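Keramier Tray and Bin Set: a long-term review

I should say first that I am a person who buys trays. My husband says we own enough of them to open a cafe, and he has a point, but when my old catch-all by the front door cracked last September I gave myself permission to go shopping properly. I asked my friend Noémie Tremblay, whose entryway always looks like grown-ups live there, and she pointed me to the Keramier set, a green bin with a white tray that drops into the top. I paid $52 for mine, plus shipping, and I have been living with it ever since.

The idea is simple. The bin holds the things you want near you but don't want to look at (charging cords, in my case, and a truly silly number of pens), and the tray holds whatever you reach for all day long. You lift the tray out when you need what's underneath and drop it back when you're done. I was worried it would be fiddly, but after the first week I stopped thinking about it, and I can do it now with a cup of coffee in the other hand.

I'll admit I went back and forth on the color. The green is a real lime green, much brighter than I pictured when I ordered, and I very nearly sent it back for the gray. I'm so glad I didn't! On a pale table it looks cheerful, and it's the first thing people mention when they come in.

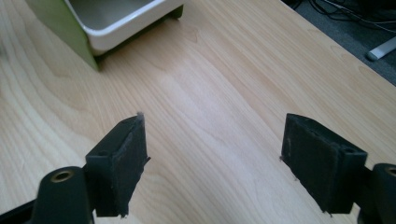
The green and white together on a light wood-grain tabletop.

The tray has a rounded rim and a glossy finish, and both of those turned out to matter more to me than I expected. The rim is kind to your fingers when you pick it up, and the shine means a damp cloth takes care of almost everything. Turmeric did leave a faint yellow spot that took me three tries to get rid of, so maybe don't eat your lunch over it the way I do.

Now for the grumbles, and I do have a few. The tray is shallow. Paper clips and earrings are fine, but my keys have a big felt tassel on them that flops over the side, and anything round will roll if you carry it quickly. I also wish they sold the tray by itself. I wrote to ask, and a very nice person named Harpreet Penner wrote back that same afternoon to say they only come as a pair for now.

Before this I had the Gollow organizer, which cost less and has little dividers inside. If you like a place for every single thing, you may be happier with that one. I found I spent my evenings sorting rubber bands, and I'd sooner have one open tray and be a bit messy.

Would I buy it again? Yes, and I already have, a second one for my sister, who asked for the same green. Four stars from me, and I'd happily make it five if the tray were just a little deeper.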